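Right, I have finished the sourdough month and I have THOUGHTS. A thread on bread, patience and one very stubborn starter.

I began with the Phetsri method, the one where you keep the dough quite wet and fold it every half hour. I'd read all 1132 comments under the recipe (a whole evening gone, no regrets) and most people said to halve the salt. Don't! The salt is lovely.

My standard loaf is now 1000 g of flour, split between strong white and a wholemeal from the Sirnen mill. The wholemeal smells like a hay barn. I keep opening the bag just to have a sniff.

First loaf: a frisbee. Second loaf: a slightly taller frisbee. Third loaf rose so much it stuck to the lid and I had to prise it out with a fish slice, and I was so happy I rang my mum.

What changed between two and three was the starter. I'd been feeding it at bedtime and baking the next evening, so it was worn out by the time I used it. Now I feed it at breakfast and mix when it's domed and bubbly – usually just after lunch in my kitchen.

Also, please let it cool before you cut it. I know. I KNOW. But the middle carries on setting for ages, and if you go in early you get gummy slices and a gummy knife.
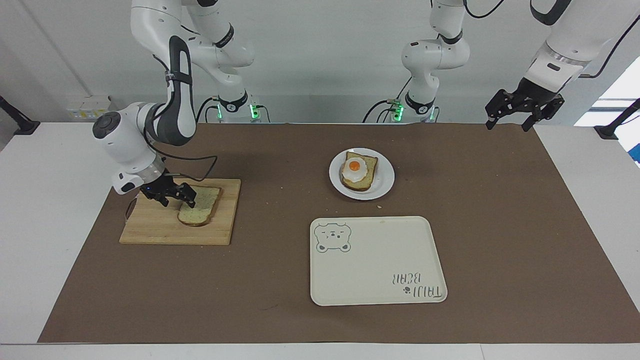 One slice, brown crust, speckled crumb.

Speaking of slices, I've gone thicker. Thin ones are fine for sandwiches but toast wants a bit of heft, so the butter has somewhere to go.

Best toppings so far, in order: salted butter, butter and marmalade, mushrooms with far too much garlic. Someone suggested tahini and honey and I was doubtful for a whole week, then had it 3 mornings running.

Stale ends go in the freezer for crumbs. Fry them in olive oil with lemon zest and throw them over pasta – so good, and it takes as long as boiling the kettle.

Next up is rye. The Sornura bakery does a dark one with caraway that I think about far more than is reasonable, and I'd love to get close to it by October. I've bought a proper lidded tin and everything.

If you've got a rye recipe that doesn't turn out like a doorstop, send it my way! Seeds very welcome, raisins less so.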